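Before Dilwyn left for his new job he gave me the kitchen cell in Pernatia, our simulator, and a text file of notes. Most of the notes were right. The camera part was old, and I spent two evenings on it.

The first trouble was the close view. A wrist camera in simulation has a near and a far limit, and I had changed both without writing down the old values. I put them back from February's backup and moved in close to the wood to check the shading.

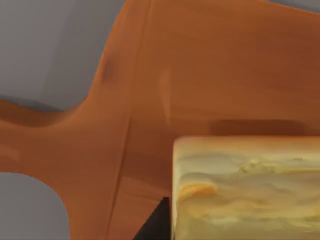 Renders: Mahlet Abdella, Pernatia kitchen cell

The grain is faint at this distance, but the shadow above the yellow block is soft on its upper side, and I was satisfied with that. I left the light as it was.

Next was the gripper. I wanted a bit of finger to stay in view, low down, so that I can tell when the camera mount has moved. My first offset was 2 mm wrong – small, but I could notice it against the sink wall.

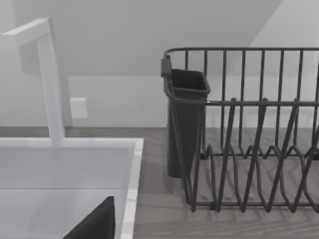
Sink and dish rack, with the finger tip at the bottom.

The thin wires of the rack are a good test for the renderer. With 300 samples I saw noise in them, with 400 I did not, so I keep 400.

Last I did the view from above. Dilwyn's file says to set it by hand, but I typed the numbers in and saved them with the cell.

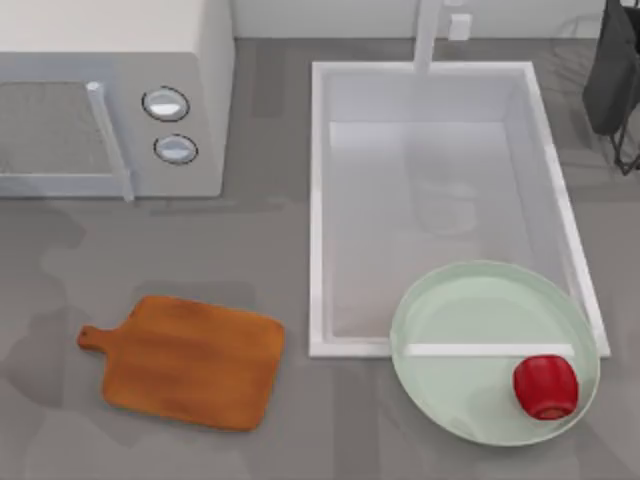
View from above, microwave to sink.

The plate still needs work. Its edge and the sink rim do not agree, and I think the start height is too low. I will ask Oluwaseun before I touch the collision shapes.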